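**Projektbericht: Besuch bei Pledotix in Skarkow**
Modul Automatisierungstechnik, Gruppe 2
Stand: 12/14/18

## Anlass

Unsere Gruppe untersucht im Projekt, welche Handgriffe beim Verpacken sich für eine Automatisierung eignen. Bis November hatten wir nur mit Literatur und eigenen Zeitmessungen gearbeitet. Die Firma Pledotix in Skarkow hat uns zu ihrem Vorführtag eingeladen, an dem auch die Firma Ostermann als Anwender teilnahm. Betreut wurden wir von Britta Fröhlich, die bei Pledotix die Aufzeichnung von Bewegungsdaten leitet.

## Ablauf

Nach einer Einführung im Besprechungsraum ging es an die Arbeitsplätze. Vorgeführt wurde das Aufrichten von Faltschachteln aus Wellpappe. Der Zuschnitt liegt dabei flach auf dem Tisch und wird von Hand gefaltet. Die Person am Platz trägt Handschuhe und hält in jeder Hand einen VR-Controller, über den die Lage der Hand erfasst wird. Eine Kamera auf Kopfhöhe nimmt gleichzeitig das Bild auf. Aus beiden Datenströmen soll später ein zweiarmiger Roboter die Bewegungen lernen.

Ein Durchgang beginnt mit dem flachen Zuschnitt und endet mit der geschlossenen Schachtel. Missglückte Durchgänge werden markiert und getrennt gespeichert. Für den Schachteltyp, den wir gesehen haben, lagen am Tag unseres Besuchs 2204 Durchgänge vor.
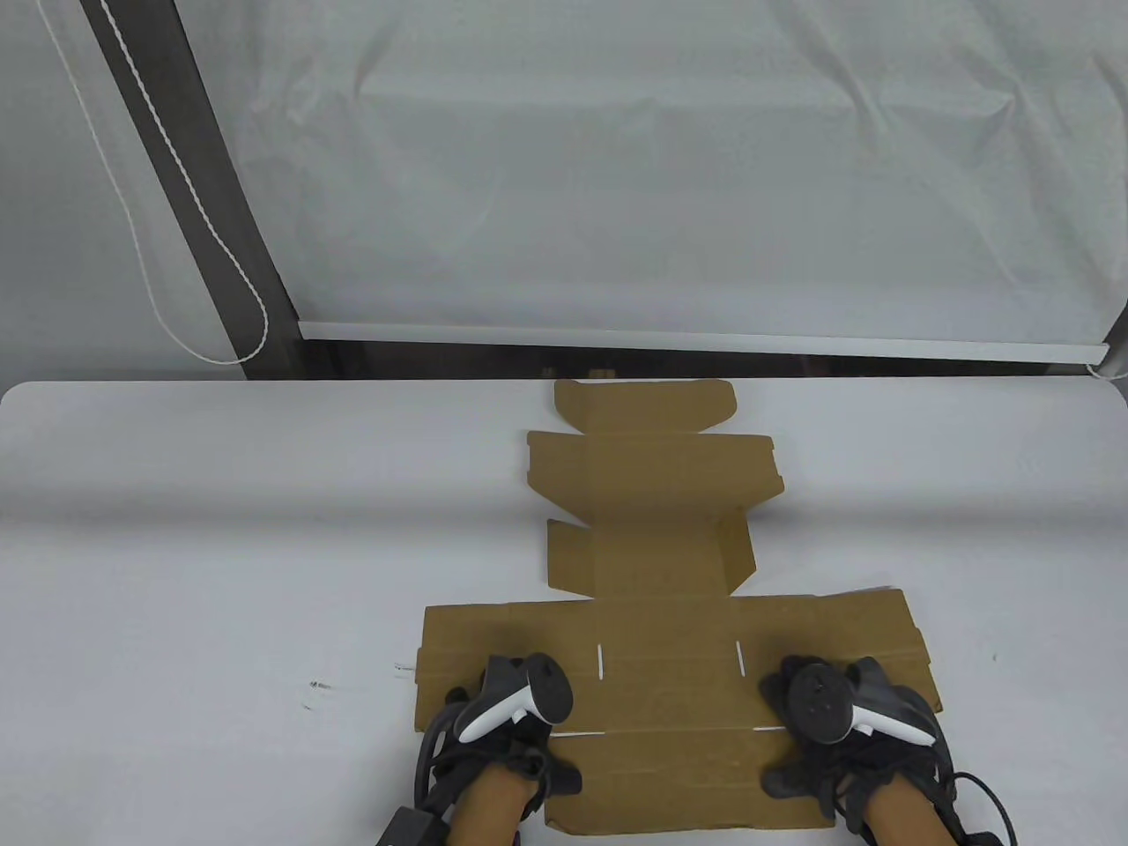

Wir durften anschließend selbst an den Tisch. Das Falten mit Controllern ist deutlich schwieriger als mit freien Händen. Die Finger stehen nur teilweise zur Verfügung, und die Kabel müssen so geführt werden, dass sie nicht unter die Pappe geraten. Beim Einstecken der Lasche haben wir alle mehrfach neu angesetzt. Frau Fröhlich sagte, neue Mitarbeiter bräuchten dafür fast zwei Tage Übung.

Unsere eigenen Zeiten haben wir mitgeschrieben. Der langsamste Durchgang dauerte 74 Sekunden. Für einen Vergleich mit unseren Messungen aus dem Labor reicht das nicht aus, weil wir dort eine kleinere Schachtel ohne Staublaschen verwendet haben.

## Gespräch mit dem Anwender

Ostermann verpackt Ersatzteile in kleinen Stückzahlen und wechselt oft das Format. Eine klassische Aufrichtemaschine müsste bei jedem Wechsel umgerüstet werden. Deshalb interessiert sich die Firma für ein gelerntes Verfahren. Offen blieb, wie viele neue Aufnahmen für ein weiteres Format nötig sind. Im Werk Sandemham soll dazu im kommenden Jahr ein Versuch laufen.

## Auswertung

Für unser Projekt nehmen wir folgende Punkte mit:

- Das Vorbrechen der Rilllinien behandeln wir ab jetzt als eigenen Arbeitsschritt.
- Die Staublaschen müssen vor dem Deckel eingeschlagen werden. In unserem Ablaufplan war die Reihenfolge falsch.
- Kräfte werden im gezeigten Verfahren nicht gemessen. Wie fest gedrückt wird, steht also nicht in den Daten.

Den letzten Punkt halten wir für den wichtigsten. Bei steifer Pappe federt eine Lasche zurück, wenn sie zu schwach gefaltet wurde. Wir wollen im Labor prüfen, ob sich das mit einem einfachen Kraftsensor unter der Tischplatte erfassen lässt. Der Sensor ist bestellt, der überarbeitete Ablaufplan liegt im Anhang.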